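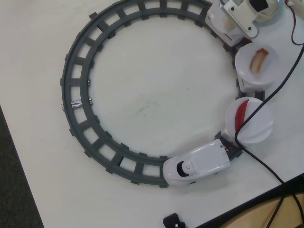

Der letzte Bus nach Purnier war weg. Sie setzte sich in den Warteraum und zählte ihr Geld: 300 Mowat in Scheinen, dazu Münzen. Die Fahrt kostete 8. 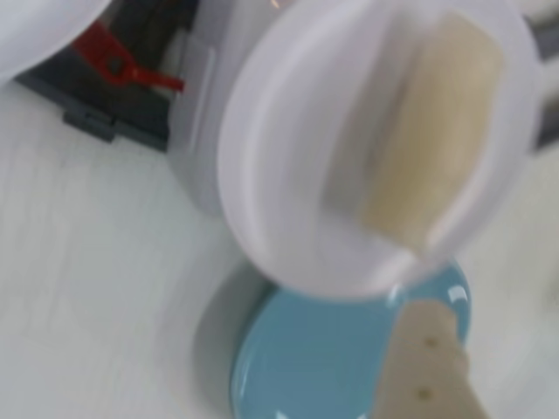
Weißer Becher, durchscheinend

Gegen elf kam ein Mann herein und fragte, ob sie auch nach Purnier wolle. Sie sagte ja. Er war seit März nicht mehr dort gewesen - wegen des Hauses, sagte er.
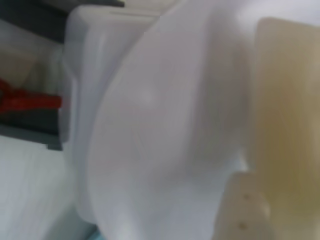
Sie fragte nicht nach. Draußen fing es an zu regnen. Er legte seinen Mantel auf die Bank und schlief ein, und sie blieb wach, bis der Frühbus kam.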